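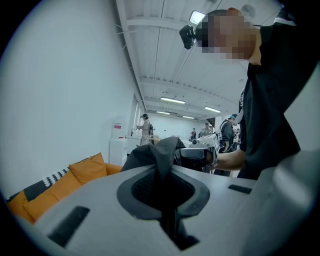 Thevar, September

Folding (cloth)

Folding is the doubling of cloth on itself so it takes up less room and creases where the folder wants it to. Covers clothes, bedding, towels, rags. Done on a table, a bed, the arm of a sofa, or standing up with the cloth held under the chin.

Methods. Flat fold: sides in, then bottom to top. Thirds fold: same but in 3, stands up on its edge in a drawer. Roll: used for travel, good for knits, poor for collars. Dark cloth is harder to fold neatly than pale, as the seams dont show up well, and a charcoal piece is best turned towards the window.

Pinch and lift. Cloth picked up by one point hangs in a peak with the loose end falling to one side. Most folders then look for a corner and run a hand along the hem to the next one. Vasanthi Rao's booklet The Linen Shelf calls this "walking the edge" and gives it 2 pages, mostly on fitted sheets. Ajith Pinto disagrees with her on fitted sheets (see Sheets).

Two people. Large pieces are folded in pairs, each holding 2 corners, stepping in to meet. In Gandus the one who steps in is the "walker" and the other the "post". Older usage, now rare. Spelling "poste" also found.

Storage. Heavy at the bottom. Wool kept apart. Folded piles on a sofa seat tend to slide, a firm chair is better. Refold linen now and then or the crease wears thin.

See also: Ironing, Airing cupboard, Sheets, Darning. Section on pleats needs seperate article - Y. Mensah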